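Drirex Realty
Neltwood Office

Pre-Listing Safety Walk-Through: Checklist with Comments
Property: 173 Gwilliam Street, single-family, 1,997 sq. ft., vacant
Date of walk-through: 12 June 2020

Marks used: OK, FIX (before first showing), WATCH (note for the seller, no work needed now), N/A

Outside

1. Front steps and handrail: FIX
Rail is loose at the bottom post. Two screws missing. Steps are sound.

2. House number readable from the street: OK

3. Walkway, trip hazards: WATCH
One slab by the driveway is raised at the joint. Seller has been told. Agents should point it out to visitors on the way in.

4. Porch light: OK
New bulb put in during the visit.

5. Lockbox: FIX
Hung on the gas pipe. Move it to the side door handle.

Inside, main floor

6. Smoke alarms: FIX
Hall alarm sounds when tested. No alarm in the back bedroom.

7. Carbon monoxide alarm: OK
Plugged in outside the bedrooms.

8. Floors and rugs: FIX
Runner in the hall slides. Take it up or put a pad under it.

9. Windows open and lock: WATCH
All lock. The one over the kitchen sink is painted shut.

10. Kitchen outlets: OK
Both outlets by the sink trip and reset with the test button.

11. Range and hood: OK
Anti-tip bracket is in place.

12. Tables and counters clear for showings: see comment

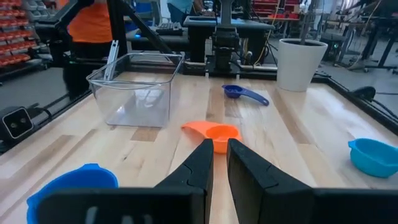
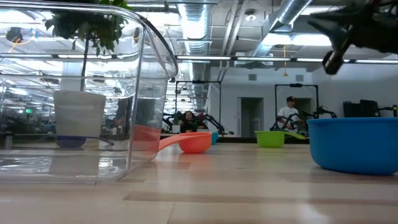 Tabletop items: orange measuring cup and blue measuring spoon (first photo), large clear container (second photo).

Comment on 12: Small items go in a drawer or cabinet before any open house. Medicines, mail and keys leave the property altogether. The listing agent checks this again on the morning of each showing.

Basement and utilities

13. Stairs: FIX
No light at the bottom. The switch at the top works but the lower fixture is dead. Keep the door locked until repaired.

14. Water heater: OK
Relief valve has a discharge pipe that ends near the floor. 40-inch clearance in front.

15. Electrical panel: WATCH
200 amp. Four breakers have no label. Seller to label them if he knows what they serve.

16. Signs of water: WATCH
Old stain on the north wall. Get the dates of past repairs for the disclosure form.

17. Garage door auto-reverse: OK
Reversed on contact with a block and when the beam was broken.

Showings

18. Hand sanitizer and sign-in sheet at the entry: FIX
Sheet is there. Sanitizer to be brought from the office.

19. Visitors limited to one party at a time: OK
Posted on the front door and in the showing notes.

Follow-up

Items 1, 6 and 13 go to Bellness Home Repair. The seller has approved up to $400 for all three. Anything over that needs his written approval first. Items 5, 8 and 18 are for the listing agent. No showings are to be booked until every FIX item has been signed off on this sheet.

Signed off by: ____________
Date: ____________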